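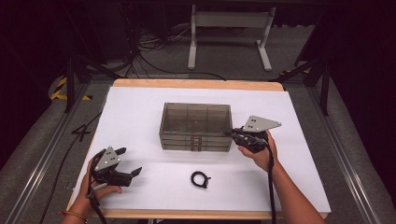 Notas charla domingo, ordenar cosas pequeñas en casa
(25 min + preguntas, NO pasarme como en Klinhom)

Arranque. Saludar, dar las gracias a Natesier por la sala. Pregunta a mano alzada: quién tiene un cajón en casa que no cierra. Esperar. Dejar que se rían.

Luego mi cajón. El de la entrada, el de mi madre antes que mío. Lo vacié en enero encima de la cama, 761 piezas, contadas una a una (tardé toda la tarde). Gomas del pelo, pilas, llaves de no se sabe qué, tickets de parking. De las 761 había usado 42 en el último año. Decir la cifra despacio y callarme un momento.

Bloque 1. El error de comprar primero las cajas
Todos lo hacemos. Vas a la tienda, vuelves con seis organizadores y luego no cabe nada. Primero vaciar, después agrupar, medir el mueble por dentro (por DENTRO, con las guías incluidas), y solo entonces comprar.
Contar lo del baño, 70 euros en cajitas que acabaron en el trastero.

Bloque 2. Transparente u opaco
Transparente para lo que se busca con prisa: gomas, horquillas, cargadores. Opaco para lo feo o lo que se usa poco. Si es opaco, etiqueta. La etiqueta delante, no en la tapa, que luego se apila y adiós.
Compartimentos: pocos y grandes mejor que muchos y minúsculos. Con doce huecos a la semana están mezclados.
Ojo, alguien preguntará por el sistema Plemik. Yo no lo uso, me parece caro para lo que es, pero a mi cuñada le va bien. No enredarme aquí.

Bloque 3. Mantenerlo
Cita de Halvard Haugland, de su taller: "guarda las cosas donde las sueltas". Repetirla. Si las llaves acaban siempre en la cocina, el sitio de las llaves es la cocina.
Repaso corto, diez minutos, un domingo al mes. Con musica.
Niños: que elijan ellos el cajon. Aguanta más.

Si voy mal de tiempo, saltar lo del costurero y pasar directa a la diapo 86 (sí, ya sé que son muchas, van rápido).

Preguntas. Tener agua a mano. Hojas de Ploline en la mesa de la salida, que cojan una cada uno. Recordar que devuelvan los bolis!!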